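Teaching two arms to tidy up

Grażyna Kaczorowski has run the robotics class at Mellor for three years. The students chose the name Gremholm for their project, and she says she still does not know what it means. "They voted, so I accepted," she laughs.

The task this term is tidying a small space, with a bin to put things in. "A bottle is a good teacher," she says. "If your program is lazy, you will see it at once."
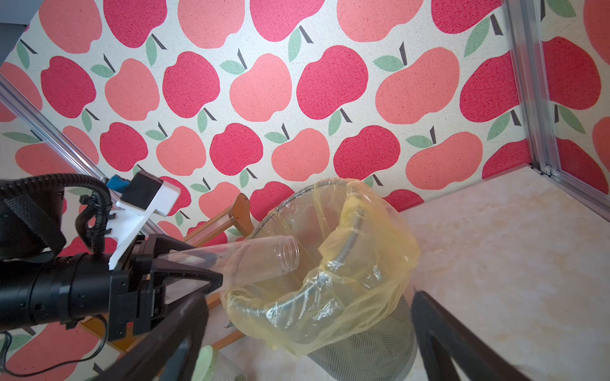

Travus thinks the programming is the easy part, and that most of the evenings go on practising the same move until everybody is tired of it. Grażyna does not disagree. By her notebook, the class made 165 tries before the mid-term break, and 19 of them she would call nice.

Working with both arms came later. "One arm must wait for the other. This is difficult also for people," she says.
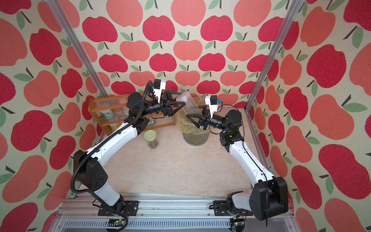 What comes next

The class will show its work in December. Grażyna would like the students to do all the talking, and she has asked them to start writing their notes now.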